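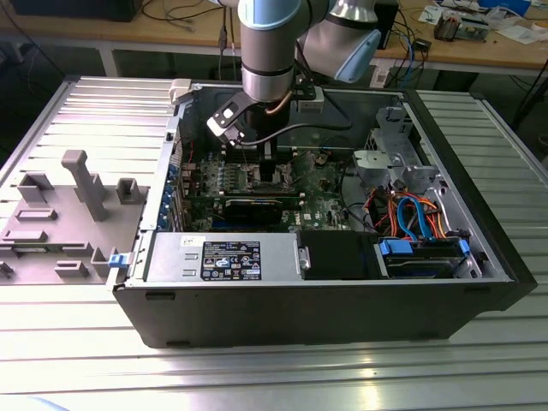

Thermal paste: replace on a schedule or leave it alone?

Started by westirano_ops

We have 79 office desktops, all the same generation, running eight hours a day. Inherited policy says repaste every 2 years. I can't find the origin of that number. Idle temps are normal on every unit I have checked. Is anyone still doing this on a calendar, or only when readings drift?

Reply from slotcover

Only on drift. Log the package temperature under a fixed load when the machine is new, log it again each August, and compare. If the delta over ambient hasn't moved, leave the cooler where it is. Every removal is a chance to bend something or strip a screw.

Reply from gatero_bench

Disagree in part. Idle temps say almost nothing about paste condition. Old compound can look fine at 5 percent load and fall over at 100. I have pulled coolers where the paste had moved out from the center of the heat spreader and left a bare patch. Idle readings on those machines were unremarkable.

Reply from slotcover

Which is why I wrote "under a fixed load."

Reply from gatero_bench

Fair. The original post only mentions idle.

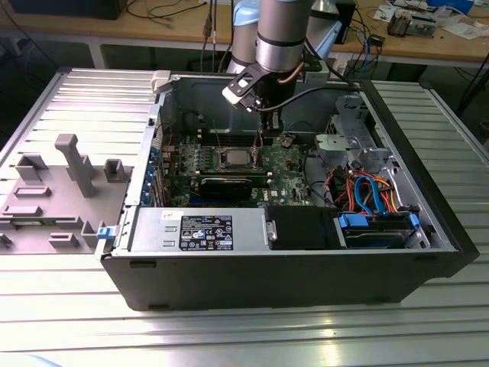
Reply from tin_and_flux

Cleaning matters more than the brand of paste. Isopropyl, lint-free wipe, one direction, new wipe when the first one picks up gray. Do it with the tower on its side and the panel off, so the board is level and nothing runs toward the socket. With the cooler off and the CPU sitting exposed between the memory slots and whatever is below it, I take the power cord out and keep tools off the board entirely. The old compound goes in the trash, wipe and all. Then a pea-sized dot in the center and even pressure on the screws, crosswise, a half turn at a time.

Reply from herora_fan

A dot is wrong for the larger rectangular spreaders. It doesn't reach the corners. Use an X or spread it thin with a card.

Reply from tin_and_flux

On the larger ones, yes. On a common office chip I have never measured a difference outside the noise.

Reply from diệp_rack

One data point. Our ticket system holds 3,839 closed hardware tickets. I searched for thermal shutdowns. Most of them were closed as dust in the heatsink or a failed fan. Paste was a small remainder, and nearly all of those were machines that had been opened before, with the cooler refitted on the old compound.

Reply from herora_fan

That depends on what the tech wrote in the close field. "Cleaned and repasted" gets filed as dust in most shops.

Reply from diệp_rack

Possible. I can't separate those two.

Reply from westirano_ops

Thanks. I am dropping the interval. Load test in August, blow out the heatsinks at the same visit, repaste only where the delta has gone up. Still need to pick a threshold.

Reply from slotcover

Eight degrees C over the baseline is what we use. Check the fan curve first.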